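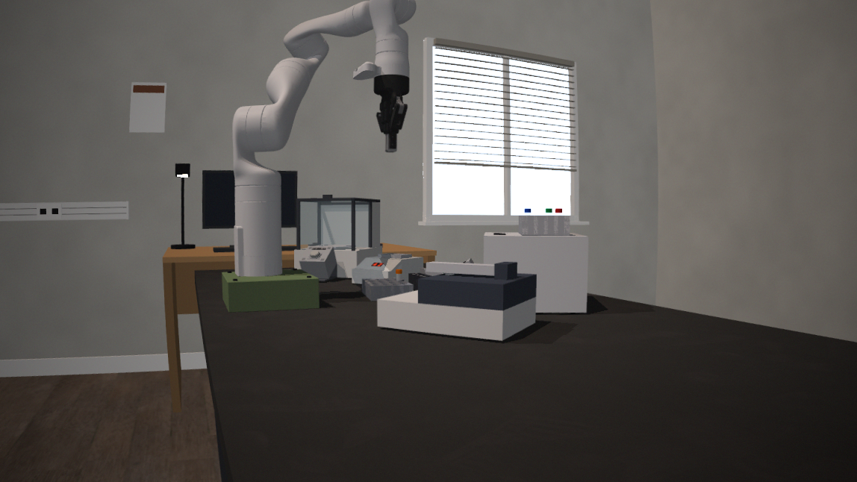
TOLEDO, April 19, 2021. Metine today released the results of a simulation study on robot arms in chemistry labs, and the company is asking readers to take the numbers with care. The study, called Prekungate, tested whether a control method trained entirely in a rendered laboratory could carry out a short bench routine on its own. The virtual lab is a tidy place. A single white arm stands on a black table with its instruments grouped within a short distance of it, the blinds are partly down over the window, and no one has left a coffee cup next to the keyboard on the desk. Real labs seldom look like this, and Metine's research group says the gap between the two should be kept in mind when reading everything that follows.

The headline result is a success rate of 80 percent over 1000 simulated trials. A trial counted as a success only if the arm picked up a capped tube from a rack, moved it to the correct instrument, released it upright and returned to its starting pose without touching anything else on the table. Partial completions were scored as failures. The research group chose that rule after reviewing earlier in-house work in which a dropped tube could still earn most of the available points.

Of the 200 failed trials, 141 involved the release step. In most of those the arm reached the right instrument and opened its fingers while the tube was tilted. The group first reported this as a planning problem. It now thinks a good share of the cases come from the way the simulator handles contact between a rounded tube and a flat finger, and it has not found a clean way to separate the two causes. Until it does, Metine will not claim that the method plans well and merely grips badly.

Prekungate uses a two-stage method. A first model reads the camera view and a written instruction and breaks the job into steps. A second model turns each step into arm motion. The idea is not new, and Metine does not present it as new. What the study adds is a check between the two stages: before each step, the system predicts what the table should look like afterward, and it stops if the result is too far from the prediction. With the check switched off, the success rate on the same trials fell. Metine is publishing that comparison in full in the technical report, including the layouts where the check made things worse by stopping a run that was going fine.

The trials covered 36 table layouts. All of them used the same room, the same arm and the same lighting model. Instruments were shifted and turned, and racks were filled in different patterns, but nothing was removed from the room and nothing unfamiliar was put into it. The company considers this the weakest part of the study. A method that does well in 36 versions of one room has been shown to do well in one room.

No physical robot was used, and no liquids were modeled. The tubes in the simulation have weight and shape, but they cannot spill, leak or stick. The study also says nothing about time saved. A run in the simulator can be played at any speed, and the research group declined to turn simulated seconds into staff hours.

"We have read plenty of announcements in this field that promise the lab of the future by next year," the Metine research group said in a written statement. "We have a score from a simulator. It is a decent score, and we would like to know how much of it survives contact with a real tube rack. Our own guess is less than we would want."

Widard, which built the simulated lab under contract, has reviewed the scoring rules and agrees with them. The two companies do not agree on everything. Widard holds that the contact model is accurate enough for this task and that the tilted releases are mainly the fault of the control method. Both positions are set out in the report, with the supporting runs.

Work on the layouts ended in February. The next stage will repeat a subset of the trials on a physical bench at Metine's Toledo site, using the same pass-or-fail rule. No date has been set for those results, and Metine has no plans to sell a product based on Prekungate at this time.

The technical report, the scoring rules and a log of every failed trial are available on request from the Metine press office in Toledo. Requests for the simulated lab itself should go to Widard.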